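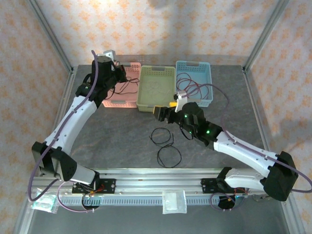 To: Members of the Drevton Lake Ice Observers list
From: Sandamali Mondal
Date: 2025-08-23
Subject: Re: Ice-out dates and the Turmont shore record

Dear members,

Thank you to those who wrote in response to the draft guidance on ice-out dates. I am replying to the list because the point raised in the message quoted below affects every observer who reports from the western shore.

> The draft says that ice-out is the day when a boat could travel
> from the Turmont landing to the far shore without being stopped
> by ice. My family has always written down the day when the bay
> in front of our place was clear. In a cold spring these can be
> quite far apart. Are our older entries now considered wrong? I
> would also like to know if we should stop sending the bay dates.
> Selvanayagam

The older entries are not considered wrong. They record a different event, and they will be kept in the archive under a separate heading for bay clearance. No entry will be altered, and no observer's name will be removed from the record.

The difficulty arises when the two kinds of date are placed in one series. The bay is shallow and receives runoff from the creek, so it usually opens well before the main basin. If bay dates make up most of the early record and basin dates most of the recent one, any trend toward earlier melting will look smaller than it is. The opposite error would occur if the order were reversed. Of the 135 entries reviewed so far, most can be assigned to one heading or the other from the wording in the original notebooks. The remainder will be marked as uncertain and left out of the trend calculation until further evidence is found.

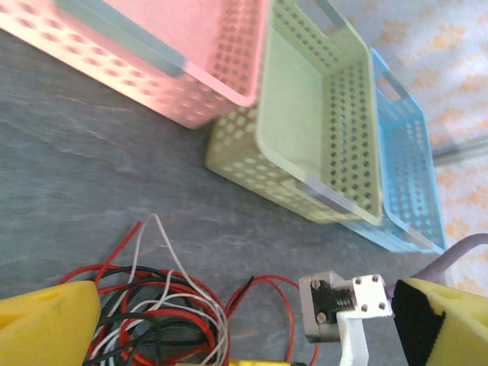 Observers are therefore asked to continue sending bay dates, and to add the basin date wherever the main lake can be seen safely from shore. Please use the following wording in your reports:

Bay clear: no ice visible inside the line of the point.
Basin clear: open water from the landing to the far shore.

Where wind moves loose ice back across the lake after it has opened, please report the first date and note the return of the ice in the remarks. Thickness readings taken in March should be given in centimetres, with 2 readings from separate holes where conditions allow. Readings should not be averaged before they are sent. No one is expected to go onto the ice after the first open water appears at the creek mouth.

The Cirnomach station has agreed to share its daily air temperatures for the same period. These will be entered beside the ice dates in the next version of the file.

Further comments on the draft may be sent to this list or to me directly. Scans of family notebooks are also welcome, including pages that are faded or only partly legible.

Yours sincerely,

Sandamali Mondal
Records Coordinator
Drevton Lake Ice Observers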